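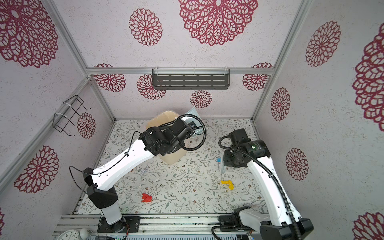
I need a method for keeping a small bin liner seated and for clearing light scrap off fabric without dragging the fabric along with it. The work area is a booth at the Rivbridge site, and the surface is covered with a printed cloth, white with gray-green vines and small brown flowers. Scrap such as the red crumpled piece shows up well enough against the print. Small pale pieces are harder to find, and when I sweep toward the rail the cloth moves with the scrap and bunches up.

The cloth is not fixed at any edge. I have tried double-sided tape, which held for a week and then left residue on both the cloth and the table. I would like to avoid adhesive if there is a mechanical alternative. The cloth comes off for washing every 2 weeks and has to go back in the same position.

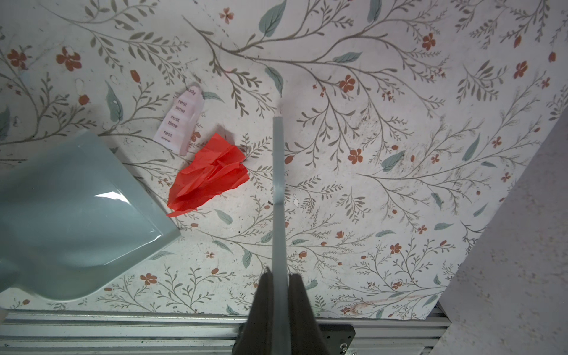
Static may be part of the problem. Tissue and thin film cling to the fabric and slide under the lip of whatever I use to collect them. A stiff hand brush lifts tissue but raises fibers on the cloth. A soft one pushes the pieces flat. Vacuuming is possible, but the nozzle pulls the cloth up before it picks up the scrap.

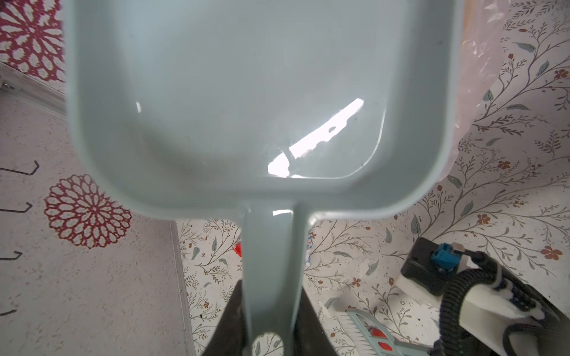

Storage for the tools is the second part. I would prefer everything off the work surface at the end of a session, and wall space is limited. The plastic scoop has a round hole near the end of its handle, and there are thin black wire hooks along the wall panel, so hanging it looks like the obvious solution. My concern is whether a flat-handled scoop will sit still on a thin hook, or whether it needs a loop of cord.

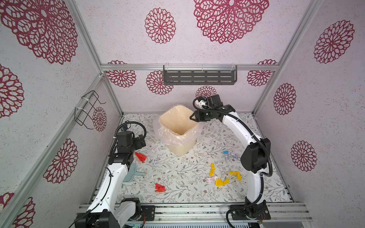 Square bin with clear liner, under the wall shelf.

The liners are Konholm, clear, bought as a box of 1,000, so changing to another size is not attractive. They are oversized for the bin. The excess bunches at the sides, and the edge works loose when something is dropped in off-center.

Posted by Alun Gethin, January

Murcombe

Liner first. The trapped air under the bag is usually what lifts the edge. Push the liner down to the base and smooth it outward into each corner before folding the top over. If it still rides up, drill one small hole low in the side wall of the bin so air can escape. Do not do this if you put anything wet in it.

For the excess, gather the slack at one corner, twist it twice and tuck the twist under the folded edge. A wide elastic band just below the rim also works. Fit it after folding, and check that it lies flat all the way along each side - it tends to bridge at the corners on a square bin.

For the cloth, hem clips or flat spring clips along the front and back edges. Mark the cloth and the table edge at two points and it will go back in the same place after washing. Some slack is worse than none, so pull it tight before the last clip.

On the scoop: use a cord loop. A rigid handle on a thin hook swings every time someone touches the wall.

Dolan_9

just use a lint roller for the tissue bits. scoop is fine for the bigger stuff

Alun Gethin

Clips ordered. I will try the corner twist before drilling anything. The lint roller is adhesive, but it does not stay on the cloth, so I have no objection to it.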